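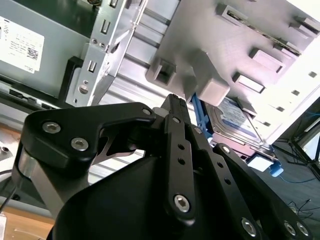 Inside an opened computer case, with the blue parts of the drive cage up top

How to Set Up a Hardware Wallet and Move Your First Coins

So you bought some crypto and it's still sitting on the exchange where you bought it. Time to move it somewhere you control! I love this part of the hobby, and the whole job fits into one evening, even if you've never touched a wallet before.

I'm using a Nudetti wallet and the free Bimis desktop app for this walkthrough. Menu names on other wallets will differ a little, but the order of the steps stays the same.

What you need

The wallet and its cable
A computer with the latest updates installed
Pen and paper (please, no phone photos of your recovery words!)
A small amount of coin on an exchange. Mine was on Brabec.

Step 1. Install the app

Type the wallet maker's address into your browser yourself and get the app from there. Search ads for wallet software are full of fakes, and some of them look great. Once Bimis is open, plug in the Nudetti and let it update its firmware. Mine stopped at 85 percent for so long that I went and made tea – leave it alone and it gets there.

Step 2. Create the wallet

Pick "New wallet" on the device and choose a PIN. After that the recovery words show up on the little screen, 4 at a time. Write them down in order, in clear capital letters, and number each one. The device then asks you to confirm a few of them. If you get one wrong, go back and check your sheet before you carry on.

Step 3. Send a tiny test amount

In Bimis, click Receive and pick the right coin and network. Compare the address in the app with the one on the device, all of it and not only the first few characters. Copy it into the withdrawal page on Brabec and send roughly $4 worth. Watching that first payment show up is such a good feeling!

Step 4. Practice the recovery

Do this while there's only pocket change in the wallet. Reset the device, choose "Restore," and type your words back in. If your test coins show up again, your paper backup is good. I skipped this on my first wallet back in August and worried about it for weeks.

Step 5. Move the rest

Now send the remainder. I had $400 to move and did it in one go, since Brabec charges a flat fee per withdrawal. Check the address on the device again, even though you just did it.

Store the paper somewhere dry, away from the wallet itself. Next up is my guide to adding a Loncombe account to the same device – it uses the same recovery words, so there's nothing new to write down.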